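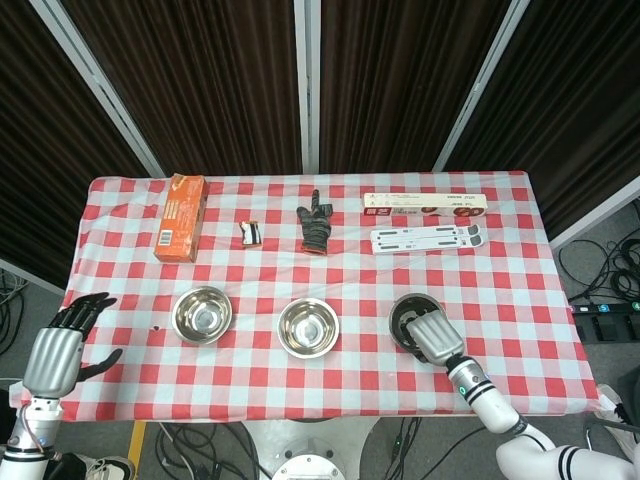

In Defense of the Mixed Table

When I moved to Skustthorpe, my landlady Gertraud Lüthi gave me one piece of advice about the kitchen. Nothing should lie on the table that you cannot eat or eat with. She said it kindly, and I obeyed her for 14 months. Now I want to argue against her.

A table is the largest flat place in most small homes. In my flat it is the only one. If I forbid it to the gloves, the letters and the laptop stand, these things do not disappear. They go to the chair, then to the floor, and in November one glove is always missing when I must leave the house. A gray knit glove at the far edge of a checkered tablecloth does no harm to anybody. I see it while I drink my coffee, and I take it with me.

I know the answer to this, because my friend Gaurav Dixit gives it to me at every visit. He says that a table with food boxes, a snack bar and a folded laptop stand on it is a table where one cannot cook. For him there is a drawer for each thing, and the drawer is closed before the first onion is cut. I respect this. But Gaurav has 30 drawers, if I count his hallway, and I have 4.

What I ask for is a border. The far side of the table is for things that wait. The near side is for work, and there the bowls stand in a row with cloth between them, so that the hand can go into each one without pushing the next. I prefer wide steel bowls for this, with a darker one beside them for peelings. If the border holds, dinner can be made and the boxes can stay where they are.

The border has to be respected, of course. Twice I have found flour in the slots of my laptop stand, and I had to clean them with a toothbrush. Raw meat is also a different matter – when I cut chicken, everything else leaves the table, and the tablecloth too.

Some people will say that such a table looks poor or careless when guests come. My neighbor Jeptoo Athumani came last winter at six in the evening, without calling. She moved a box of crackers 2 hands to the left, sat down and began to shell beans into the nearest bowl. I had not yet found time to be ashamed.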